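Taking a community group to a robot lab open day — is it worth it, and what should we ask?

Posted by comden_walks

Hello everyone. I organise outings for our neighbourhood group in Comden, mostly retired people and a few parents with children. Trirkosach has an open day on Sunday and they offered us a place at the 10 o'clock demonstration. I have never visited a robot lab. Is it interesting for people with no technical background, or will we stand behind a rope and watch a film? Also, what are good questions to ask? We are 18 persons and some can't stand for a long time.

Posted by Sandhu

I went to their last open day in December with my daughter, so I can answer from the side of the visitor. There is no rope at the small benches and no film. You stand close to a table and the staff talk while the arms are working. Each session is 30 minutes, and for me it was the right length.

The thing I did not expect is how ordinary the objects are. I had imagined car parts. On the bench where we stayed longest there was a little cube and a white box with a green button, on a cloth with a Van Gogh style picture, crows and wheat and all that blue.

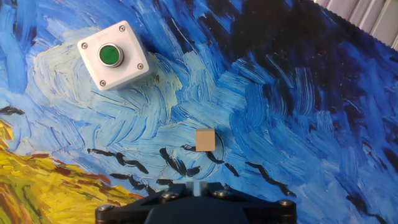 My daughter asked why they don't use a plain white table, and the man at the bench was very pleased with this question. He explained that a plain table makes life too easy for the cameras, and a home or a shop is full of patterns. So please let the children ask first, they are less shy than we are.

For the questions, I would ask who decides what the robot does next, and what happens when it drops something. Ask also how many times they repeat one task. We were told 3000 for one of them, and our whole group went quiet. 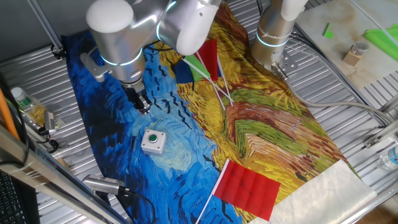
Both arms over the painted cloth, with the small flags between them and the big red one in front.

About standing: they have stools, but you must request them at the front desk before your session begins. The floor near the benches is hard, and my knees noticed it. The toilets are on the same level, and the café was closed when we came.

Posted by virix_fan

It's good. Go early. Parking is terrible after lunch. The Virix stand in the hall was boring for me, only brochures and pens.

Posted by tramstop_reader

I agree with most of what Sandhu wrote, but I would split your group. With 18 people around one table, the ones at the back see only shoulders. We were nine and it was already tight. Ask if half of you can take the next session, they were flexible with us.

If you have a choice, stand at the side of the table and not behind the desk with the keyboard. From the side I could follow each gripper much better.

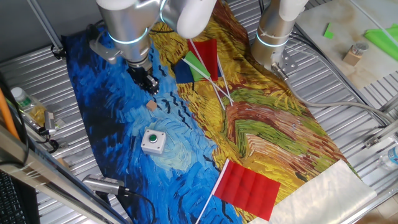 The left gripper above the blue half of the cloth, with the cube and the button box on the table below.

One more question that worked well for us: ask what is difficult for the robot that is easy for a person. We received a long answer about cloth and thin sticks, and it was the best part of the visit. The sound is low, so people with hearing aids should have no trouble near the bench — in the main hall there is an echo and it is another story.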